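Latar project: progress report to Bajpai, July
Work package 2, operating rules for tabletop sorting cells
Prepared by Kuldeep Shukla

The draft operating rules are at revision 5. Changes since the last report concern item placement, contact with thin packaging, and stop conditions. To date 1,078 trials have been logged against the draft, 48 of them under the revised placement rule.

Rule 2 now defines an item as inside the marked circle only if no part of it crosses the line. Items resting on the line are recorded separately and left out of the placement score. 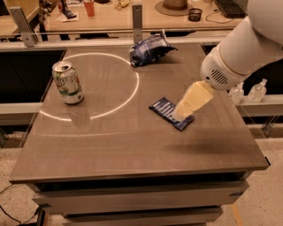

Tabletop cell with marked circle: can inside, blue snack bag partly over the line, gripper on a flat wrapper outside.

Flat wrappers remain the open issue. The draft sets one limit on downward force for all items, and Belus has asked for a separate limit for flat items. Rurkine will review the wording before it is adopted.

Next period: close Rule 5 (operator stop and restart), issue the revised log sheet, and submit the cost statement. No change to budget is requested.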